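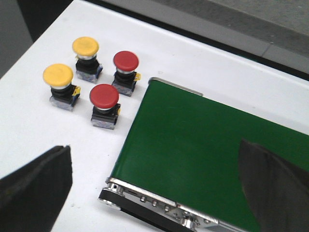

Wrist camera view at the Okdale bench: two yellow and two red push buttons beside the green belt conveyor.

Visit to the Okdale automation lab, April 7, 2023

The second stop covered Tinus, the planning layer Okdale runs on its pick-and-place cells. Perception is a separate process. It publishes a pose and a color label for each button, and the planner accepts a target only if the last 17 detections agree on the label. Chrome collars were named as the main source of bad depth readings, so those pixels are masked and the pose is fitted to the cap and the black housing.

Grasp candidates are ranked by finger clearance to neighboring buttons. The conveyor is entered as a fixed collision box with a 30 mm margin, dropped to 2 mm for the final approach to the belt. I asked whether the margin could be learned from logs. It is set by hand in a config file.

The control loop runs at 100 Hz. Replay is handled by a tool called Jivum, which steps through camera images and planner state on one timeline. It was the most useful thing on show. Export to other formats is planned for December.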